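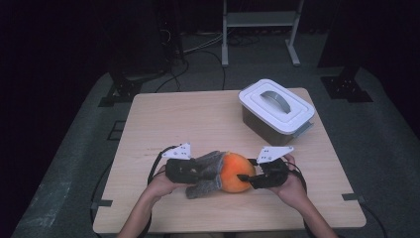

Moved the mail archive last night
Posted in January by the Lorside blog

Print | E-mail this

So I finally got the old mail archive off the Stovine box and onto the new server at Forkalbridge! The copy itself took 20 minutes, then the indexer sat there chewing until 1 a.m. and I went to bed grumpy.

This morning it showed 3,038 threads – great – but search skipped 201 of them. Every one had an accented subject line (my Tạ folder was a total mess). I'd left the old charset setting in the config, silly me. Fixed it, re-ran the index, and they all show up now. I'm keeping the old disk for 30 days anyway.

Next up is the calendar, ugh.

Contact | Copyright Lorside | Back to top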